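Dusetti Opens Textile Fiber Recovery Line at Irholm

IRHOLM, April – Dusetti, a processor of post-consumer textiles, has started regular operation of a fiber recovery line at its Irholm plant. The line accepts sorted polyester and polyester-blend goods, removes hard parts, opens the fabric mechanically and delivers baled fiber for use in filling, padding and nonwoven felt.

The line occupies the former dye hall on the east side of the site. It replaces a batch process in which material was cut, held in bins and moved by forklift between stations. Material now travels by enclosed conveyor from the infeed to the bale press. Rated throughput is 181 kilograms per hour on knitted polyester. Throughput on mixed pile fabrics is lower and depends on backing weight.

Process description

Incoming goods are graded by fiber content at two near-infrared stations. Items below 86 percent polyester by weight are diverted to the existing wiper and insulation streams and do not enter the new line. Accepted goods pass to a guillotine cutter set to a nominal length of 54 millimeters, then to an air separator where buttons, zipper parts, eyes, labels and other dense pieces drop out. A magnetic drum and an eddy current unit remove remaining metal.

The cut fabric is then opened over a series of pinned cylinders. Cylinder speed and pin density can be changed for each lot. Dust is drawn off at every cylinder and collected in a bag filter outside the building. The opened fiber is blended in a single chamber, sampled and pressed.

Cylinder assemblies were supplied by Stiltetti, which also carried out alignment and the first set of load tests. Controls were written in-house. The line is run by a crew of two per shift, plus one grader at the infeed.

Output grades

Three output grades are offered. Grade F is intended for cushion and bedding fill and has the lowest short-fiber content. Grade P is intended for padding and needle-punched felt. Grade R contains mixed colors and a higher share of unopened fabric and is sold for acoustic and packing use. Color sorting is available for grades F and P at an added charge. Each bale carries a lot number that links to the infeed record, the sample results and the cylinder settings.

Bales are wrapped and stored indoors. Minimum order is one pallet for grades P and R and one full lot for grade F. Current lead times are listed on the order form.

Accepted goods

The plant accepts fleece, knitted apparel, curtains, cushion covers, blankets and pile fabrics. Soft toys are accepted in separate sacks, as pile, fill and small fittings require a slower pass through the air separator. Goods must be dry and free of oil. Footwear, coated rainwear, carpets and items with batteries or sound modules are not accepted. Suppliers should remove modules before packing. Mixed sacks will be returned at the supplier's cost.
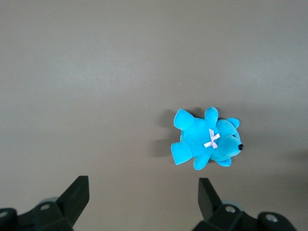

Eldana Mamo said the separate sacking rule would mean more work at the collection points at first, but that the old arrangement had left too much pile fabric in the lowest grade, where it brought in little and used up press time. She added that collection points had asked for clear written limits on coatings and attached parts, and that the new supplier sheet sets these out by item type.

The supplier sheet takes effect with the first May delivery. Goods already under contract will be graded under the previous terms until the contract ends.

Testing and first customer

Trial lots were tested for fiber length, moisture, residual metal and loft recovery after compression. Thepsuriya, a maker of seat pads and mattress toppers, has taken the first commercial lots of grade F and will use them in blends with virgin fiber. The blend ratio has not been set. Test sheets for the trial lots are available to buyers on request.

A second blending chamber is planned for the same hall. It would allow two grades to be run on the same shift without a full clean-down between lots. No start date has been fixed.

About Dusetti

Dusetti sorts and processes used textiles for resale, wiping cloth, insulation and fiber recovery. The company operates its main plant and laboratory at Irholm.

Sample bales and supplier sheets can be requested from the Irholm sales office. Site visits are by appointment, mornings only.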